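Candles, black goblets and a cactus on one small table, help me lay it out

Home & Table > Styling and Displays

kudo_h
Posted 28 February 2022
Right so I've got the table down to what I want to keep and now cant make it look like anything. See below.

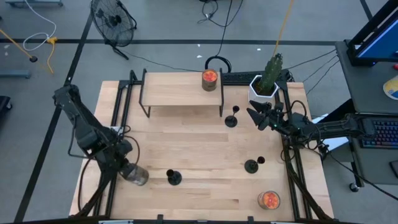
Stuff I'm working with: the little raised shelf, two candles in glass jars (one orangey red, one bright orange), a grey glass jar, three black goblets, the small dark red cup, and the cactus in the white six sided pot. Pale wood top, black rails round it. That's the lot, not buying any more, I spent 300 on the table and have been told to stop.

Questions. Do the goblets go together or spread out? Does the cactus live on the shelf or off it? And is the orange too much. Both candles I mean.

Needs to be sorted before my sister comes. Her flat is like a magazine, it's annoying.

tzanetos_i
Goblets together. At the moment they look like someone's wandered off mid party. Put all three on one side, two close and one slightly forward, leave the rest of the wood bare.

Keep the cactus OFF the shelf. It's tall enough already. If you lift it you'll have one enormous thing and a load of little things at its feet.

Amano M
Disagree on the goblets. Black on pale wood is very strong, three in a clump is going to be a dark blob. Spread is fine, just needs to look meant. Also goblets on the shelf? Shelf has black legs, goblets are black, job done.

tzanetos_i
Top heavy. And you can't reach them.

Amano M
It's a tiny shelf on a table, who can't reach it

kudo_h
I can reach it lol. But I did wonder about candle on shelf vs goblets on shelf. The orangey red one is up there now near the right hand end, sort of liked it as it's next to the cactus. Red and green. Too christmassy?

Plirkine
Not christmassy, one candle and a cactus isnt a wreath. More worried about lighting a candle right beside a plant tbh. How far apart are they? Mine scorched a fern that way and the fern was further off than I'd thought.

Move the candle to the left end of the shelf. Solves the flame thing and balances the cactus, tall right, short left.

kudo_h
Oh that's sensible. Not measured it. Will move it, the left end is doing nothing anyway.

eyvindur.k
Came in to say the same about the flame. Also tidy the back edge first, theres a keyboard lying over the rail and a coil of cable behind the candle. Cable and candle, no. You can shuffle goblets all night and the eye still goes to the keyboard.

kudo_h
Yes yes. Keyboard is going in the drawer. Cable too

rin minami
hiya, did window displays for Landen for a few years so take this or leave it

1 take everything off. all of it. wipe the top
2 shelf back first, but shove it left of centre, dead centre looks like an altar
3 cactus where it is, right of the shelf, back edge
4 orangey red candle on shelf, left end
5 bright orange candle down front, NOT in the bottom right corner. bring it in a hand's width or two, corners eat things
6 goblets last, and use just two

Third goblet goes in the cupboard. Sorry. Small table.

kudo_h
But they're a set!! I got them at Tavau, 18 for the three, I can't put one in a cupboard

rin minami
it'll still be there when you want a drink

tzanetos_i
I'm with kudo, three is right. Two goblets is a couple having dinner. Odd numbers.

Amano M
The odd numbers thing is something people repeat off the telly. Two candles is even and no one's complained about those.

tzanetos_i
I was getting to the candles.

Amano M
Course you were

Plirkine
Can we talk about the grey jar. What is it, a candle as well or just a jar? If it's empty I'd put it near the goblets to break the black up, grey is a nice step between black glass and pale wood. Would fix Amano's blob.

kudo_h
Just a jar. Was going to put matches in it. Or nothing. It's the only bit I'm not attached to.

eyvindur.k
Matches in it, on the shelf next to the candle. Useful and it looks like you planned it.

Amano M
Ok yes the jar with the goblets is decent, I'll give you that. Jar in the middle, goblets round it.

rin minami
jar behind, not middle. low stuff in front of tall stuff. how tall are the goblets against the jar kudo?

kudo_h
Goblets taller I think? Not by loads. Will look when I've got them all side by side, everything is off the table now and on the floor like you said

Plirkine
And the red cup? Everyone's ignored the red cup.

kudo_h
Poor cup. It's been tucked behind the right hand goblet, you can hardly see it. My gran's colour though, that dark red, I want it in.

tzanetos_i
Then bring it OUT. Picks up the candle on the shelf nicely. Put it in front of the goblets on its own with a bit of bare wood round it.

eyvindur.k
Or on the shelf. Candle left, cup right.

rin minami
cup on shelf gets my vote. then jar goes down with the goblets. matches can go in the cup

kudo_h
Matches in gran's cup, she'd approve, she kept buttons in everything.

Ok so doing: shelf a bit left, candle left end, cup right end w matches. Cactus back right. Orange candle front, pulled in. Jar and goblets front left, ALL THREE, sorry rin. Someone tell me quick if that's daft

Amano M
Two on the left with the jar, third one over by the cactus. Otherwise you've got everything heavy on one side.

tzanetos_i
The cactus IS the heavy thing on the other side.

Amano M
It's thin!

Orbán
Oil the top before you put it all back? Pale wood marks like anything, I've got a ring on mine from September I still cant shift. Coaster under the planter at least

kudo_h
Ugh. Is it oiled already, how do you even tell

Orbán
Drop of water on it. Beads up, fine. Soaks in, needs doing. Somewhere you won't see, back corner.

kudo_h
Soaked in. Right. Going out for oil, goblets staying on the floor till tomorrow then. Mind your feet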